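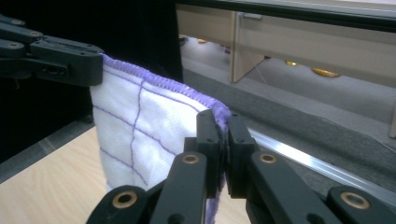
又有人把“外部煽动者”这几个字搬出来了。每次都是这一套。人一上街，先问是谁带来的，谁给的钱，谁印的牌子。至于他们喊的是什么，放到第四段，或者干脆没有。

我说的是Tondham。六月的事。河东那片老公房，一千多张限期搬离的通知，贴在门上，三十天。住在那儿的大多是移民家庭，还有几十年前从南边来修铁路的工人和他们的孩子。通知只有一种语言。很多人拿去问邻居才知道写的什么。

然后就是游行。市政厅说来了800人，组织的人说约3,000。差这么多，我那天在桥头站了两个钟头，我信后一个数。不过人数吵来吵去没什么意思。有意思的是傍晚六点以后，警察把桥两头一封，放话说“非法集会”，再开始抓人。205个。里面有下班路过的，有出来接孩子的，有一个送外卖的，车到现在还扣着。

封住两头，再叫人散开。往哪儿散？

《Umgate》第二天的头版是一扇碎掉的橱窗。一扇。我不是说砸窗没事，店主也是街坊，他该拿到赔偿，该有人跟他道歉。可是一扇窗占半个版，205个人占两行，这个比例是编辑挑的，不是天上掉下来的。Muireann Dunne在专栏里写，抗议者“损害了自己的诉求”。这句话我从二十来岁看到现在，换个城市换个年份照样能用。我想问她，之前那四年他们规规矩矩递申诉书的时候，她写过一个字没有？我去翻了，没有。

申诉书是真递过的。Bláthnaid Phelan在社区法律站干了很多年，她手里有全套复印件，每一份都盖了收讫章。收讫，然后没有然后。承包改造的公司Vasylenko倒是开过一次说明会，在上班时间，工作日上午十点，来的人坐不满三排，会议记录上写“居民反应平淡”。

平淡！

有朋友跟我讲，你别什么都往种族上扯，这是房子的问题，钱的问题。我承认有钱的问题。河西也有老楼，同一年盖的，同一种管道，漏得一样厉害。河西拿到的是分期维修，住户不用搬。河东拿到的是三十天。你要我怎么看？我也希望有别的解释，市里到现在没给。问过三次，回复都是“正在评估”。

还有警察那边。局长Gunnel Midtbø说现场指挥“克制而专业”。行，那就把执法记录放出来。法律规定可以申请公开，申请了，答复是涉及调查中案件，暂缓。调查谁呢，调查被抓的人。下令封桥的那位没有人调查。自己查自己都懒得查了。

我不指望一场游行改变什么。老实讲我挺悲观的。前些年Bisura也闹过一回，规模更大，上了外国新闻，市长下跪，拍照，换了一条街的名字。拆还是照拆。现在那儿是停车楼。所以谁要是跟我说先等等，等对话机制，等听证，我听不进去，等的那几年人家推土机可没有在等。

具体的要求其实很小，小得有点丢人。通知撤回，重新发，用住户看得懂的语言发。205个人的指控撤掉，至少那些路过的先撤。封桥的命令是谁签的，几点签的，公布。河东河西按同一个标准修。没有一条需要新立法，没有一条要等到明年的预算。

议员Wendelin Aebischer上周见了居民代表，谈了四十分钟，出来说“很有建设性”。代表出来说他一直在看表。我两边都没在场，没法判断，但是下次开会能不能放在晚上，能不能配个翻译，这总能做到把。

听证会定在下个月，在市政厅二楼，旁听要提前登记。表格还是只有一种语言。我打电话去问，接线的人态度挺好，说会反应上去。法律站门口有人帮忙填表，下午四点到八点，带上通知原件就行，没有原件的话拍张照片也可以。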